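Section 5: Setting the table for serving practice

Before you begin

You have unpacked the Durkley square table (Section 3), leveled it (Section 4) and forgiven whoever wrote the leveling instructions. Next you will lay it for the pouring course. The course uses one gravy boat, one table and more patience than the box suggests.

Work through the steps in order. Readers who skip ahead tend to write to us later, and their letters are long.

Placing the table

1. Stand the table where you can reach at least two sides of it without climbing over a chair. Two sides is the minimum. Three is pleasant.

2. Pull the chairs back from the edge you plan to stand at. They may stay in the room. A chair with a loose cushion should be turned so the cushion doesn't catch your hip every time you pass.

3. Wipe the top with a damp cloth and dry it. A white surface hides nothing, and in this course that works in your favor: every drip will be there for you to study.

4. Clear the floor on the side where you'll stand. Run any cables away from your feet, and put shoes you aren't wearing somewhere else.

CAUTION: Do not level the table with folded napkins under one leg. It works until July, when the napkin goes flat and so does the gravy.

Placing the gravy boat

5. Set the gravy boat well in from the edge. The beginner's habit is to keep it close, where the sleeve can find it.

6. Turn the boat so the spout points away from your stomach. If you are left-handed, turn the handle to the left and ignore the drawing on the lid of the Hauser box, which was made by a right-handed person with strong opinions.

7. Leave a clear space on both sides of the boat. You will want somewhere for your hands to arrive before they take hold of anything.

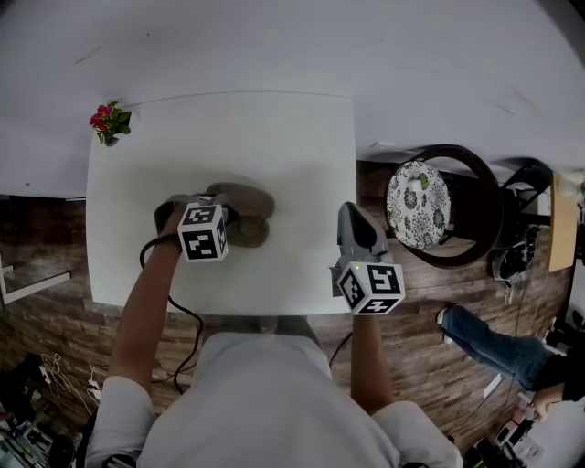

8. Flowers go to a far corner. A small pot is fine. A tall one will stand between you and your guests, and they will talk to the flowers.

NOTE: The Cillmont edition of this course calls for a saucer under the boat. We have dropped it. It slid.

First fill

9. Fill with 400 ml of cold water, or less if your boat is small. Stop well short of the rim. Gravy comes in Section 7, once you have earned it.

10. Lift the boat straight up, hold it for 5 seconds, and put it back where it was. Repeat until it makes no sound when it lands.

11. Pour a little into a bowl and stop. The last drop will run down the outside of the spout – it always does – so touch the spout lightly to the rim of the bowl before you bring it back.

12. Check the table top. Water on it means steps 10 and 11 again, with a dry cloth and a better attitude.

CAUTION: Never fill the boat straight from a boiling kettle. Warm it with hot tap water first. Replacement boats are listed in the Asteck parts sheet under item 173, and the price is meant to discourage you.

If something goes wrong

The boat rocks when set down. Run a finger under the foot and feel for a crumb. If there's no crumb, go back to Section 4.

The boat drips from the spout during the lift. It is too full. Pour some out and don't argue with it.

The table moves when you lean on it. Stop leaning on it.

Text revised by Leire Alcaraz, 2023-04-04. Continue to Section 6, Ladles.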